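Mellor Community Hall: Summer Program and Bookings

The Mellor Community Hall will reopen for general use in August, following the replacement of the main floor. The board thanks all member groups for their patience during the closure, and in particular the Purnholm Choir, which moved its rehearsals to the school at short notice.

Groups that held a regular booking before the closure will keep their former times unless they have told the office otherwise. New requests will be considered in the order in which they are received.

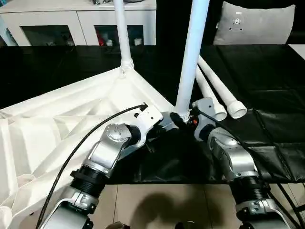 Charges and Deposits

The hourly charge for member groups is unchanged. A refundable deposit of $40 now applies to evening events — this covers cleaning and the return of keys. Deposits will be repaid within five working days.

The spring appeal raised $880 toward new curtains for the stage. Eleri Gwynne, who led the appeal, has asked that any further gifts be directed to the kitchen fund.
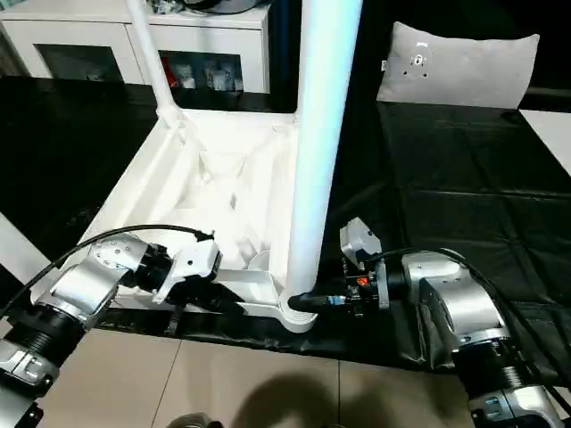
Groups wishing to use the kitchen should state this when they book, as it can be reserved by one group only at any time. Crockery is available for 40 guests. Larger parties are asked to make their own arrangements and to clear the kitchen by 9 p.m.

Booking forms may be obtained from Ifor Parri at the hall office. Completed forms should be returned with the deposit, where one is due.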